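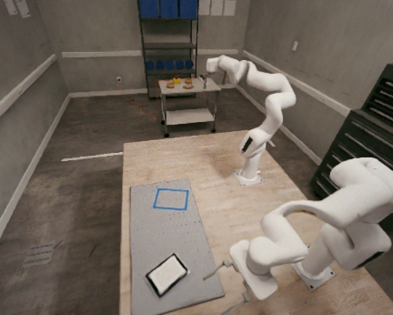
Ticket 859: Label queue stalls after driver update

Status: Resolved
Opened by: Jocelyn Tolentino, Lasberg site
Assigned to: Efren Buenaventura
Affected: shared print server, all label queues

Symptom
Jobs sent from Tevavlow to the label queue show "Spooling" and stay there. The queue count goes up and no labels print. Office queues on the same server are fine. Restarting the spooler clears the backlog for one or two jobs, then the stall comes back.

Log

08:40 — Confirmed on two workstations. Event viewer shows error 236 from the port monitor each time a job hangs. Printer answers ping. Web page on the printer loads and returns status 200.

09:15 — Printed a test label from the printer's own menu. Output normal. Hardware ruled out.

09:50 — Compared the port settings with the Bautista server, where the same driver works. Lasberg has bidirectional support turned on. Bautista has it off. Turned it off at Lasberg and restarted the spooler.

10:05 — Three jobs printed, fourth stalled. Error 236 again.
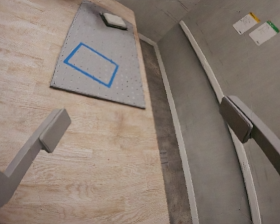
10:30 — Checked the stalled job. It was addressed to the old port, which the May update had left in place beside the new one. Both ports carry the same IP address. Printer pooling was on, so jobs went to whichever port was free.

10:45 — Turned pooling off, moved the queue to the new port, deleted the old one. Restarted the spooler and cleared the spool folder by hand.

11:20 — Sent 59 held jobs from Tevavlow. All printed. No new entries in the event log.

Cause
Duplicate TCP/IP port left behind by the driver package, with pooling enabled on the queue.

Follow-up
Verena Lanz to check the Kukia server for the same duplicate before the package is installed there. Bidirectional support stays off at Lasberg — it made no difference to the fault, but it now matches Bautista.

Closed with user's agreement.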